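Jerkico Showing Lockbox, Model 2
Sold by Heitmann Property Supply, Jasbridge
$183 each, shackle included

The Jerkico is a lockbox for condo and house showings. It hangs on a railing or a door handle, holds the unit keys, and opens with a code that you send to the visiting agent. Jerkico's own brochure says it "transforms the way buyers experience a property." We have sold lockboxes for a long time and we doubt any buyer has ever noticed one. What it does is save you a drive across town when another agent wants to get in and you are stuck at a closing.

We stock it because agents kept asking for it. We also stock the plain dial box, which costs a lot less and suits plenty of listings just as well. 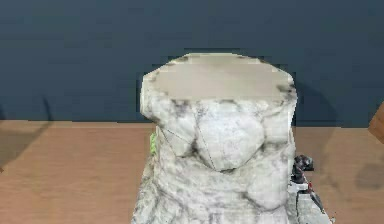 Does the lockbox need a wireless connection at the property?
It works without one. The code is checked inside the box, so a vacant unit with no internet service is fine. Your phone needs a signal when you create the code.

What you get
Lockbox with removable shackle
Printed setup card
Cover for the keypad
Mounting plate, for walls where the shackle has nothing to hang on

What it holds
Jerkico says "all your keys and fobs." We tried it with two door keys, a mail key and a garage fob, and the lid closed. Add one of the thick remotes that some parking garages hand out and it will not. If your building uses those, leave the remote with the front desk or buy a bigger box.

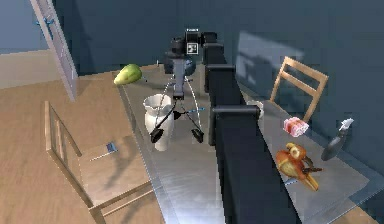
Glass-topped table with a tripod camera near the back

Codes and the visit log
The box stores up to 200 entries in its log. After that it writes over the oldest ones. For a unit that sells fast you won't get near the limit. For a rental with a steady line of visitors, save the log to your phone every so often.

A code can be set to run for an hour, a day or until you cancel it. Canceling only takes effect once somebody stands near the box with the app open, and the brochure is very quiet on that point. If you fall out with a contractor on Wednesday, his open-ended code still works until you go over there. Set short codes and the problem mostly goes away.

The log tells you which code was used and when. It does not tell you who used it, or whether they locked the balcony door on the way out. Volker Heitmann, who handles returns for us, has sent back several boxes bought by sellers who thought it would.
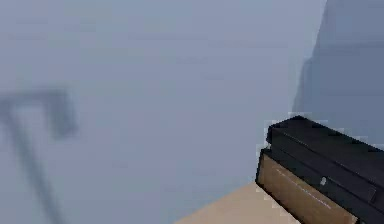 Battery life is the other claim we would take with some salt. The sales sheet promises a full year. Arne Harms in our shop ran one outdoors through the winter, opening it many times a day, and got nowhere near that. Change the battery at the start of each new listing and don't wait for the warning light, which is hard to see in sun.

Check with the building first
Some condo boards don't allow lockboxes on common railings, and a few will cut them off. Ask the manager where yours may hang, and get the reply in writing. Pustlow Terrace, for one, keeps a rack beside the loading entrance and wants the unit number left off the box.
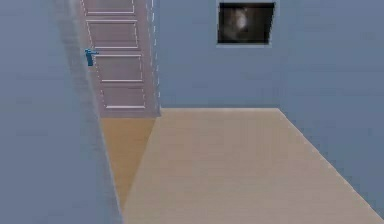

Weight with the shackle is 42 ounces, heavy enough to mark a painted door if it swings. A strip of felt on the back fixes it. Felt is not in the package, though at this price we think it should be.

Returns
Unused boxes can come back in the original package for a refund. Boxes with a master code already set have to go through Jerkico for a reset, and we can't speed that up. July is their slowest month for it.

Orders and questions: ask for Ida Meinecke at the Jasbridge counter. If you only list a couple of homes a year, ask her about the dial box first.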